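Pre-run software checklist, disassembly cell, stack release 41. Work through it in order before the arm is allowed to move under planner control. Write a comment for every line that is not a plain pass.

Cell: Tekier, bench 3
Task set: desktop tower teardown, including processor removal and placement
Planner: Randovex
Perception: Flukeck
Result: **passed with two actions**

## 1. Versions and configuration

- [x] Controller, planner and perception builds match the release sheet
- [x] No local changes in the configuration folder
- [x] Joint limits file loaded and checksum correct
- [ ] Tool definition matches the fitted gripper

Comment: the tool definition loaded was the old one, with the tool centre point 9 mm short. The planner accepted it without a warning. Corrected by hand and reloaded. **Action A:** the start-up script should compare the tool ID with the one stored in the controller and refuse to start if they differ.

## 2. Stops and limits

- [x] Emergency stop drops drive power with the planner running
- [x] Emergency stop drops drive power with the planner process killed
- [x] Protective stop on force limit, tested in all axes
- [x] Speed limit applied inside the case volume
- [x] Restart after a stop needs a person to confirm it

Comment: after a protective stop the planner kept its old path in the queue for one cycle. Nothing moved, as the controller rejects stale paths. Known issue, already logged against Randovex.

## 3. Collision model

- [x] Work surface and desk in the model
- [x] Tower on its side, side panel off, loaded as an open box
- [x] Drive cage and power supply as separate solids
- [x] Expansion card as a separate solid, marked removable
- [x] Gripper cable included in the swept volume

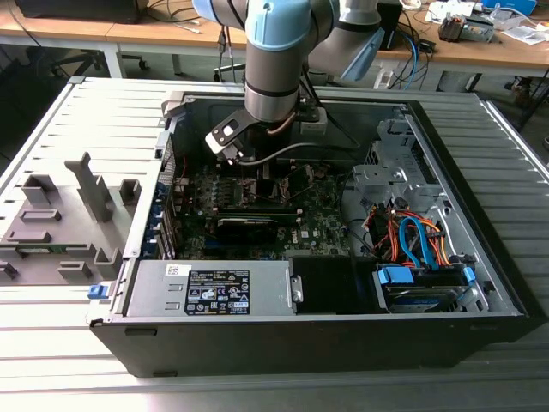
Comment: the cable check passes now, but only with the padding raised. At the default value the planner will bring the wrist down close to the drive cage and treat the cable as if it hung straight. Leave the padding where it is until someone has modelled the loop properly. Planning time goes up with it, which is acceptable for this task.

Loose cables inside the case are still not modelled. The rule stays the same: any approach that passes over a cable bundle runs at reduced speed with the force limit on.

## 4. Perception

- [x] Fixed camera calibration inside tolerance
- [x] Wrist camera calibration inside tolerance
- [x] Timestamps from both cameras agree
- [x] Case pose found from a cold start
- [x] Board pose found with the case pose withheld
- [ ] Socket pose stable with the bench light on

Comment: with the bench light on, the socket estimate jumps between two answers. The shiny capacitor tops near the board edge are picked up as corner features and drag the fit over. Masking that side of the board fixes it. The mask is currently typed in for this one board, so it will be wrong for the next model. **Action B:** build the mask from brightness and leave the board layout out of it.

Confidence threshold for the socket is set at 62. Lower than that and the false fit gets through. Please don't lower it to get a run finished.

## 5. Grasp and placement

- [x] Grip force profile loaded for processors, not the general one
- [x] Grasp check uses finger position as well as force
- [x] Planner holds above the socket and waits for a fresh pose
- [x] Tilt of the held part is estimated before descent
- [x] Descent blocked if the load lever state is unknown
- [x] Abort path goes straight up, with no wrist rotation

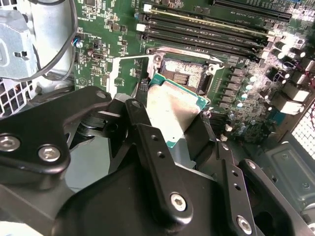 Comment: the tilt estimate comes from whatever edge of the part the wrist camera can see past the fingers, and the fingers hide a fair amount of it. Where too little edge is visible the software should report "no estimate" and hold. It does this correctly in replay. In an earlier release it reported zero tilt, so anyone working from old logs should treat zeros with suspicion.

The hold has a time limit. When it runs out, the arm takes the abort path and keeps the part gripped. Confirmed in replay and with a dummy part.

The lever check reads open, closed or unknown. Half-open still comes back as open on one set of stored images from July. Left as a comment only, because the force limit on descent covers it, but it needs a better test set.

## 6. Logging

- [x] Joint states, forces and both camera streams recorded together
- [x] Log disk has space for a full shift
- [x] Planner decisions logged with the reason code
- [x] Replay of the last run gives the same decisions

Comment: the Bang log viewer shows force in the tool frame and labels it as base frame. The data is right – only the label is wrong. Check the raw file if a number looks odd.

## Actions carried forward

| Ref | Item | Blocks running? |
|---|---|---|
| A | Tool ID comparison at start-up | No, check by hand each time |
| B | Brightness mask for socket fit | Yes, for any other board model |

Repeat sections 1 and 2 after every restart of the controller. Repeat section 4 if either camera has been touched, even for cleaning.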